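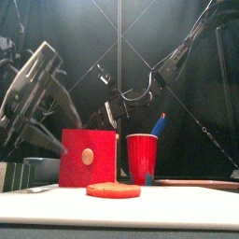
Toy cookware

Toy cookware is a class of playthings made in the form of kitchen vessels and tools. It includes pots, pans, bowls, cups, boards and hand utensils, usually at a reduced scale. Pieces are used in play kitchens and on activity tables, often together with modeling dough, blocks and ordinary household items.

Materials

Most current pieces are molded plastic or wood. Sheet metal was common in older sets and is still used for small bowls and cups. The Rellinley catalog, first issued by the toy maker Espinoza, lists 600 pieces by material, of which 32 are metal. Plastic is normally colored throughout, so scratches show less than they would on a painted surface. Wooden boards and trays are left pale or given a clear finish.

Vessels

A toy pot has a shallow body and, in most cases, two side handles set opposite each other. Single-handled forms are classed as pans. Handles on plastic pots are short, flat tabs with rounded ends, molded in one piece with the rim. Light colors such as pale blue are frequent. Lids are sold with larger sets and are the part most often lost.

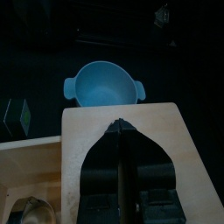 Can a toy pot be used on a real stove?

Toy pots are not made for heating. Plastic ones soften or melt, and metal ones may have thin walls and handles that become hot.

Utensils

Spoons, turners and spatulas make up the largest group of tools. A long handle may end in an oval hole for hanging on a peg or hook. Heads are round, slotted or paddle-shaped. Sets without a rack are commonly kept upright in a cup, with the heads or the handles at the top. A ribbed plastic party cup serves the purpose, as with the red one holding an orange-red utensil and a shorter blue one, although a light cup tips over easily when the tools are much taller than its wall. The Orkus system, described by Fadi Nimri, limits each cup to 6 tools and places the heavier ones first.

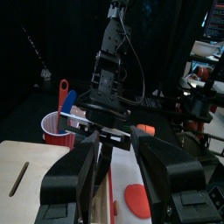
Care and storage

Plastic pieces are washed in warm water with mild soap and air-dried upside down. Wooden boards are wiped with a damp cloth and are not soaked. Dried modeling dough is lifted off with a blunt edge. Amum trays, which have low sides and no lid, are used for mixed sets.

See also: Play kitchen; Modeling dough; Utensil holder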